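A Case for Small Things

How one soft brown case, and a bit of Wednesday evening patience, can put an end to rummaging
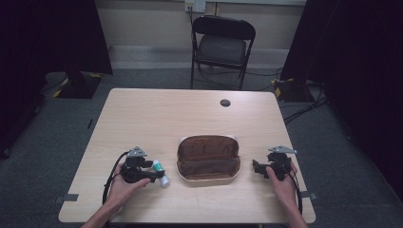
An open brown case with a paler rim, and a little white and teal tube held to the left of it.

I have carried a handbag for the better part of my grown-up life, and I should think a good year of that has been spent with one arm in it up to the elbow, feeling for a lip balm. You know the feeling! There are the keys, there is the receipt from Flurcombe market, there is a mint that has lost its wrapper, and the one thing you want has slipped through the hole in the lining again.

It was Loretta Hutchins who cured me of it. Loretta is 61 and has run a little repair and alterations shop in Flurcombe for 30 years, and she has seen the insides of more bags than most of us would care to imagine. Her advice is wonderfully plain: get a case that was made for something else. An old glasses case will do, or a pencil case if it's a soft one, so long as it opens wide enough to show you everything at once.

"People buy these great big organisers with a pocket for every day of the week," she told me over tea, "and then they can't remember which pocket. I want to open a lid and look."

So I tried it one Wednesday in July, after supper. I cleared the table, tipped out my bag (I shan't tell you everything that came out, but there were 7 pens) and put back only what I'd used that week. The lip balm went in first, then the hand cream, the plasters and a needle ready threaded with black. A brown lining is kind to inky fingers, I've found, though Loretta prefers a pale one because a dark hair grip shows up on it.

She does have one firm rule, and it concerns caps. Push them down until they click, then lay the tubes flat, with anything that might leak in a small bag of its own. She once spent a whole afternoon getting peppermint salve out of a lovely Tsolakis satchel and still talks about it.

My own case lives in the front pocket now, and I give it a wipe and a sort through whenever the lid starts to resist. It takes me less time than boiling the kettle, even with a pause to wonder where the plasters have gone.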